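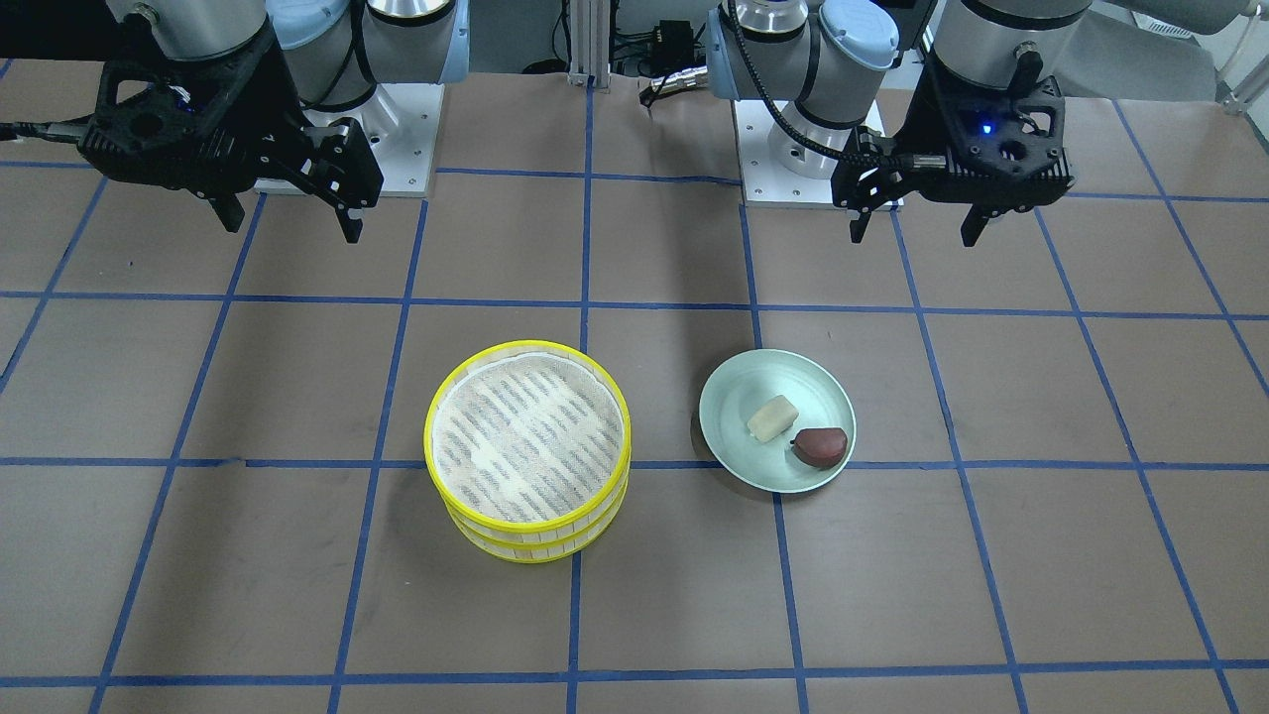 Teaching two arms to load a steamer: a chat with Princess Galang

I've watched plenty of robot videos, but I'd never asked anyone what it feels like to be the person driving. So I called Princess Galang, who spends her days remote-controlling a pair of arms at Skiltano, and we ended up talking mostly about dumplings (her lunch) and steamers (her job).

The task sounds like nothing. Food on a plate, a two-tier steamer basket next to it, get one into the other. "I do it 100 times and the robot gets to study all of them," she told me. "The trick is doing it like you mean it. If I dither over the plate, it learns to dither!"

She laughed when I asked about her first week. "Oh, terrible. I kept reaching with my shoulder, like I was in the kitchen. You've got two fingers on each side and that's your lot, so you come straight down, close, and wait a beat before you lift."

The blue tape on the table was something I wanted to know about - I figured it was for the robot. "It's for me," she said. "I move the plate to a different square between runs, otherwise the arms just memorize one spot." Her coworker Jairo Pacheco picks the squares, and she suspects him of saving the awkward ones for after lunch.

I asked which foods she dreads. Anything round and shiny, apparently. "A block gives you flat sides to grab. A round thing wants to roll, and then you squeeze harder, and then you're chasing it."

Does she keep the bad runs? Some of them, if she managed a decent recovery. She'd done 11 that morning before we spoke and planned to go back for more once her tea was finished.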